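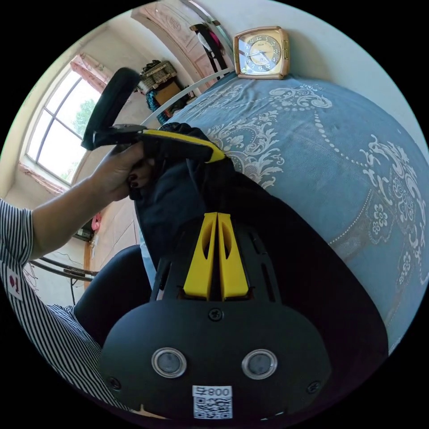 贵处上次答复说已经更新完毕，但我馆今晨重新检索，《丝路驿站的一天》扩充版仍然显示旧版的内容简介，借阅后打开的也仍是旧版正文，请不要把工单关掉。读者服务台已接到家长询问，问封面上明明印着“扩充版”，为何孩子读到的书里没有后面的地图和词汇表。

以上为申报馆在工单中的追加留言，收到后本工单由“已解决”恢复为“处理中”。

工单编号：2764
受理单位：Hendis 少儿数字阅读平台技术支持组
涉及系统：Matei 书目管理系统、平台阅读端
涉及出版方：Skuvarow 童书出版社
涉及丛书：Cloton 少年历史图画丛书
问题类别：书目数据与正文文件不一致
优先级：中，重新开启后调整为高
当前状态：已处理，待出版方补充材料

一、问题描述

申报馆反映，Cloton 丛书中的《丝路驿站的一天》于本季推出扩充版，平台已上架，封面为新版封面，书名后亦标注“扩充版”字样。但详情页中的内容简介、页数和目录均为旧版数据，读者借阅后下载的正文亦为旧版。按出版方提供的资料，扩充版正文为80页，增补了驿站平面图、商队路线图、词汇表以及供课堂使用的讨论题。旧版不含上述内容。

申报馆另反映，在其他馆的同一账号测试中，偶有能够打开扩充版正文的情况，但读至第33页时，跨页插图只显示左半幅，右半幅为空白，翻页后恢复正常。该现象与书目错配是否为同一原因，申报时未能确定，故一并登记。

二、首次处理情况

技术支持组接单后，首先核对 Matei 系统中该书的书目记录。经查，系统内同时存在旧版与扩充版两条记录，两者题名主体相同，责任者相同，丛书名相同，差别仅在版本项与标准书号。扩充版记录的版本项填写在题名附注字段，未填入版本字段，平台前端在归并相同作品时读取的是版本字段，因此将两条记录视为同一版本，并以建立时间较早者为准。

当时采取的措施为：将扩充版记录的版本说明移入版本字段，重新发布该记录，并在后台确认详情页已显示新版简介。确认后即回复申报馆，并将工单标记为已解决。

现在看，该次确认只在技术支持组的内部预览环境中进行，未在馆端正式环境复核，属于处理程序上的疏漏。相关复核要求已补入本组操作规程，见本记录第六部分。

三、重新开启后的排查

（一）馆端缓存

请申报馆协助，在读者服务台电脑和自助借阅终端上分别清除阅读端缓存，退出后重新登录，再次检索。申报馆回复称，清除后简介一度显示为新版，返回检索结果页再次进入，又恢复为旧版。由此判断，馆端缓存并非主要原因，数据在服务端仍存在两个来源。

（二）归并索引

调取平台归并索引后发现，首次处理时虽已改正扩充版记录，但归并索引没有随记录发布而重建，仍保留此前的归并关系。详情页先读取单条记录，随后由归并索引覆盖，这与申报馆观察到的“先新后旧”相符。

技术支持组于周四上午手工解除两条记录的归并关系，并对该丛书全部条目重建索引。重建完成后，旧版与扩充版在检索结果中分列显示，各自的简介、目录、页数均与出版方资料一致。

（三）正文文件

书目恢复正常后，申报馆再次借阅扩充版，打开的仍为旧版正文。经查，正文文件与记录的对应关系由另一张表维护，上架时系统按作品编号自动匹配，而作品编号在归并状态下取自旧版。解除归并不会自动修正此前形成的对应关系，须单独处理。

本组已将扩充版正文文件重新绑定至扩充版记录，并在申报馆的正式环境中请工作人员实际借阅、下载、翻阅至末页。申报馆确认，地图、词汇表和讨论题均可正常显示。

（四）跨页插图

第33页右半幅空白的问题，在正文重新绑定后仍可重现。该页为驿站马厩与客房的剖面图，由左右两幅图像拼合而成。对照出版方交付的文件，右半幅图像本身完好，但文件清单中登记的文件名与实际文件名大小写不一致。部分阅读端对大小写不作区分，能够正常显示；另一部分阅读端严格区分，便显示空白。这也解释了为何该问题只在部分设备上出现。

鉴于正文文件属出版方交付物，按照合作约定，本组不得自行修改。现已致函 Skuvarow 童书出版社，请其更正文件清单后重新交付。在新文件到达之前，平台在该书详情页加注说明，提示部分设备可能无法完整显示个别插图，建议读者通过网页阅读端阅读。

四、影响范围

本次问题共涉及该丛书中的5种图书，均为旧版与扩充版并存的品种。除《丝路驿站的一天》外，其余各种尚未收到读者反映，但经逐一核对，同样存在版本项填写位置不当的情形，已一并更正，并重建归并索引，正文绑定关系亦已复查。

旧版图书在各馆的馆藏状态、预约队列和借阅记录均未受影响。错配期间以扩充版名义借出的旧版正文，到期后按正常规则归还，读者可立即重新借阅扩充版，不占用其当月借阅额度。对此前已提出预约的读者，系统保留原有顺序。

有家长询问，已购买旧版纸质书的家庭是否可以单独取得增补部分。该事项不属于平台服务范围，已请申报馆转告读者直接向出版方咨询。

五、与申报馆的往来摘要

申报馆来函询问，旧版是否应当下架，以免读者混淆。答复如下：旧版仍在授权期内，且部分学校的阅读书单指定使用旧版页码，现阶段不宜下架。各馆如认为有必要，可在本馆推荐书架中仅保留扩充版，旧版仍可通过检索取得。

申报馆又提出，两个版本的封面较为接近，低年级读者不易分辨，希望在封面缩略图上加注角标。此项建议涉及前端样式调整，已转交产品部门研究，结果另行通知，不作为本工单的关闭条件。

申报馆还询问内容简介的措辞问题。扩充版简介以第二人称写成，邀请小读者设想自己受雇为驿站伙计，须喂骆驼、看守货物、接待言语不通的客商，夜间还要提防盗匪。个别家长认为语气略显夸张，与历史知识读物的定位不合。本组说明，简介文字由出版方提供，平台照录，不作改写；该意见已随函转达 Skuvarow。申报馆如需在本馆页面使用自拟导读，可在馆员后台的“本馆说明”栏填写，该栏内容不会被书目更新覆盖。

申报馆对上述答复表示接受，并请本组在新文件上线后书面告知。

六、后续措施

本组操作规程补充规定：凡涉及书目记录更正的工单，应在申报单位的正式环境中完成复核，并取得对方确认后，方可标记为已解决。复核内容须包括检索结果、详情页和正文首末页；含跨页插图的图书，另须抽查跨页。

Matei 系统方面，已提出修改申请，要求题名附注字段出现“扩充版”“修订版”“增订版”等字样而版本字段为空时，系统在发布前提示编目人员核对。另申请在记录发布后自动触发归并索引的局部重建，并将正文绑定关系列入重建范围。上述修改预计随下一次例行更新上线，在此之前由编目人员人工检查。

请各馆在馆端发现同类问题时，通过工单系统申报，并提供书名、标准书号、所用阅读端的名称及版本、出现问题的页码。如能同时说明清除缓存前后的差别，将有助于缩短排查时间。请勿在工单中附读者姓名、证件号或完整的借阅记录。

七、待办事项

Skuvarow 童书出版社：更正文件清单，重新交付扩充版正文文件。对方已回函确认收到，并表示将一并检查丛书其他品种的文件命名。

Hendis 技术支持组：新文件到达后，在区分大小写的阅读端上测试全部跨页插图，通过后替换线上文件，撤下详情页说明，并书面通知申报馆。

申报馆：收到通知后，请在自助借阅终端和读者自有设备上各作一次借阅测试，并将结果回复至本工单。如已下载旧文件，须先归还再重新借阅，方可取得更正后的正文。

本工单在申报馆回复测试结果之前保持开启。

Hendis 少儿数字阅读平台技术支持组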